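Robots and Chores, lecture 2
Notes for students, prepared after the lecture of Jeanie Drummond

1. The question
We ask if a machine can do ordinary work at home or on the shop floor. In the first lecture we spoke about arms that are fixed to one place. Now we speak about robots with legs and two arms.

2. What the numbers say
The group at Hamdan wrote down 192 attempts at three chores: wiping a table, picking up litter from the floor, and moving a box to a shelf. Wiping went best. The floor was the most difficult, and the students of the group did not expect this.

3. Why the floor is difficult
A person bends the knees and does not think about it. A robot must keep its balance, reach past its own feet and still see the thing it wants to take. Thin paper is hard for stiff fingers. A cable can look like a mark on the wood, and a foot can catch in it. Please compare with the Murov trial in the reader, where the floor was plain and all cables were hung from the ceiling.

4. For Thursday
Read the Clanadberg report, section 3 only. Then choose one chore from your own home and write down each movement of the hands and the feet. Two pages are enough. When you come to a movement near the floor, write also where the eyes must look, and we will discuss it in the small groups.

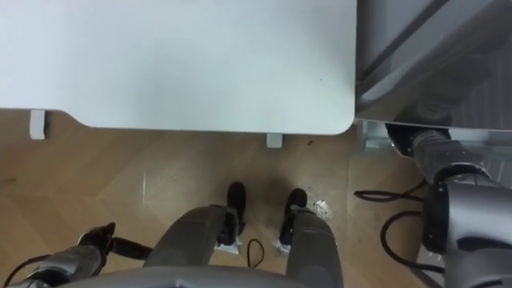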